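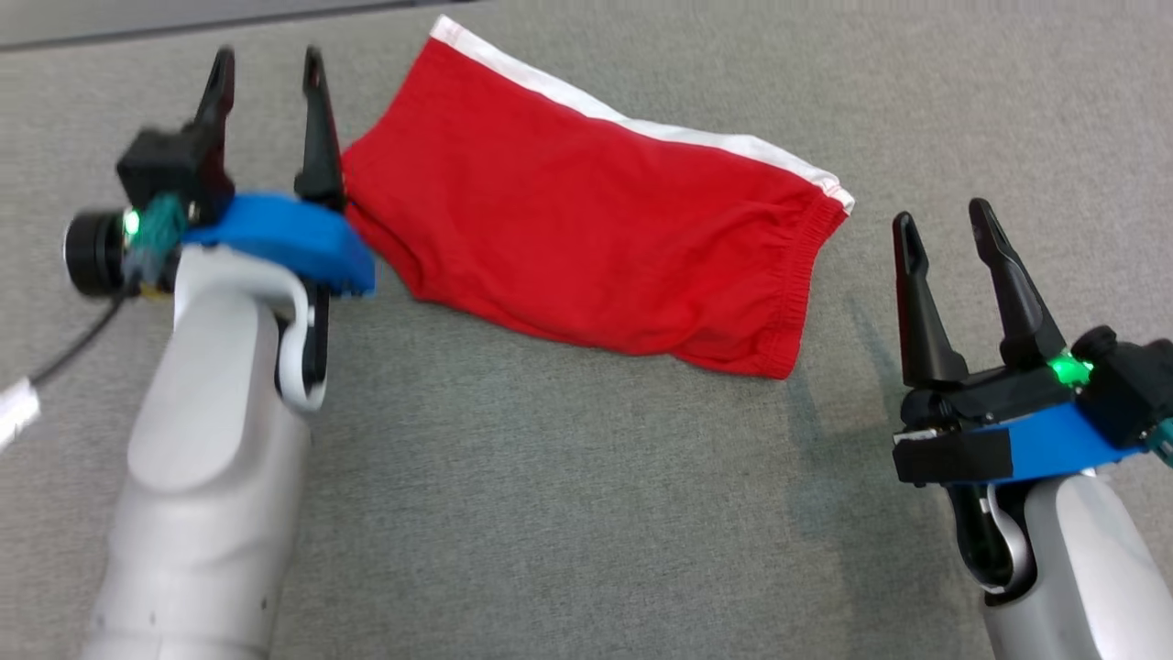 Red shorts laid out flat, with the stretchy waistband on the right.

Explore > Clothes > How Do Shorts Stay Up?

How Do Shorts Stay Up?

I used to think my shorts stayed up because I had hips. Then I tried on a pair with a worn-out waistband, and down they went – right in the middle of the hallway!

The secret is elastic. Look at the waistband of the red shorts and you'll see it's all ribbed and gathered up, while the rest of the cloth has only soft wrinkles. An elastic band is shorter than the cloth it's sewn to. The sewing machine stretches the band out long, stitches it down, and lets go. Ping! The band shrinks back and pulls the cloth into lots of tiny bunches.

When you pull your shorts on, those bunches open up so the waist can fit over your bottom. Then the elastic squeezes back in and hugs your middle.

So what about the cloth? Cotton comes from a plant, and it has hardly any stretch of its own. It's soft and it soaks up sweat, but it does love to crease (ask anyone who irons).

Try it yourself! Put an old pair of shorts on the floor and measure across the waist with a ruler. Now get a friend to pull the waist as wide as it'll go, and measure again. My oldest pair went from 200 millimeters to 355 – no, wait, I read the ruler upside down. It was 203 the first time. Measure twice, like I should have!

Then fold them up, please. I can hear my mom from here.

Written by Dimas Sutanto

We use cookies to remember which pages you like. OK | Settings

More to read
Why Do Socks Have Heels?
What Is a Zipper Made Of?
How Does Cotton Grow?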